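4.2 The shelf as a waiting room

I should say early on that I didn't set out to write about shelves. The Solheim interviews were meant to be about kitchens, and for the first month they were. But people kept drifting away from the cupboards we'd asked about and over to some ledge or side table by a wall, and they'd start picking things up and telling me stories, and after a while I gave in and let them. By September I had notes on 43 surfaces of this kind (the full list is in the appendix) and a working name for them, which was "waiting rooms", borrowed from something Tuva Myklebust muttered while we were looking for her spare keys.

What I mean by a waiting room is a flat place where things stop on their way to somewhere else. A tin that might be refilled. A box whose contents have already been moved into use but which feels too solid to throw out. Cards, naturally, always cards. In section 3 I followed Hodel's distinction between storage and display, and I still find it handy for wardrobes and bookcases, but it falls to bits the moment you try it on a shelf like the one in Figure 3. Is a globe storage? Is a tin with its barcode sticker still on it display? I went back and forth over this for weeks and changed my coding sheet twice.

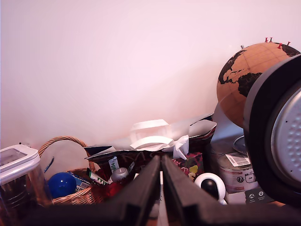
Figure 3. Household items kept together against a wall: cork globe with red push pins, printed tin, box, folded paper or card.

Tyra Lindqvist thinks I'm being far too kind to all this. She read an early draft of the section and wrote in the margin that a waiting room implies somebody will eventually be called in, and that in her own flat nothing on the hall shelf had been called in for 13 years. Her word for it would be "sediment". She also wanted to know why I kept talking about surfaces when it was plainly the wall doing the work, as people push things back until they can't go any further and then start a new row in front.

I think she's right about the wall! I went through the notes again with that in mind and the rows are all over the place once you look for them. Flat, papery things end up at the very back, leaning. Round things come next, and then the boxes, which are easy to shove about and so tend to sit nearest the hand. Figure 3 has a bit of this, with the paper behind the globe and the tin and the white box in front of it, though I wouldn't want to hang the whole argument on one shelf.

Where I'd still argue with her is over sediment, because sediment doesn't get touched. The globes in the study (there were 5, more than I'd have guessed) were handled a good deal, going by what people told me. A cork one practically asks you to stick something in it. Joar Isaksson said he used his for places he'd been, then for places he meant to go, and then stopped telling the two apart, and he was quite cheerful about it. Pins are a nice case for my purposes: a pin put into a map is a small decision, made standing up, usually on the way past to fetch something else.

Tins are harder. I'd expected them to be loved for their printing, and some were, but the commoner answer was simply that a tin has a good lid. Liv Söderlund kept hers for tea, then buttons, then tea again (she says you couldn't taste the buttons). None of the people I asked had thought of peeling the shop sticker off, and a couple seemed put out that I'd brought it up.

I've coded tins as "waiting" for now and globes as "in use". The boxes I've split between the two according to whether the owner could tell me what was inside without opening them, and the results of that are in the next table.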